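Griltlow Readers and Writers Circle
Minutes of the February meeting

I took the notes again, so blame me for the spelling and for anything you don't remember saying. We got going at 7:10, once the radiator had quit banging, and we had a good crowd for such a nasty night!

Last month's minutes were approved with one fix. I had written that the Istby Prize takes novels only. It takes story collections too, and I'm sorry to the two of you who nearly gave up on entering.

Istby Prize. Most of the evening went here. The entry fee stays at $25, which I'd argued should come down, and I lost (fair and square, no hard feelings). We did agree that anyone who can't swing the fee can write to us and we'll waive it, no forms, no proof. The shortlist will be 5 books this year. There was a long back-and-forth over whether a book that was self-published and then picked up by a press counts as new. We voted yes, as long as the press edition came out inside the prize year. I'm rewriting the rules page to say so and will send it around before it goes up.

Judges. We have three and need 4. I know a couple of you are wavering, and all I can say is that I did it two years ago and read things I'd never have picked up in my life, including a novel in letters about a salt mine that I still think about in the shower. You'd get the books by mail and you keep them.

Anthology. Kimport sent over their printing quote and it's better than we feared, so we're going with them for 200 copies. Cream paper, not white. We looked at both samples and the white made everybody's poems look like a tax form. Page proofs should be with us before the next meeting, and please, please check your own bio this time. The working title is still Petek, after the river in the opening story. A few people find it too mysterious. I love it, and it carried on a show of hands.
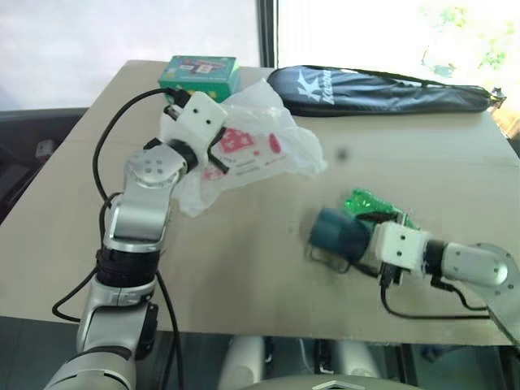 Spring reading. The back room at the Istby library is ours from 6:30 if we want it, and we do. Readers get eight minutes each, and I'll be holding up the little yellow card when you have one minute left (I will be brave about it). The poets asked to go first, and the fiction people said fine, as long as there's a break in between with coffee.

Book swap. Still popular, still a mess. From now on, leftovers go home with whoever brought them. I have a whole closet of thrillers and my hall won't take any more.

Other business. Someone asked if we could read something short for next month, and the cheer that went up pretty much settled it. Send me your picks by email and I'll put up a list.

We wrapped up at 9:05. Next meeting is in March, same room, and I'm bringing the lemon bars.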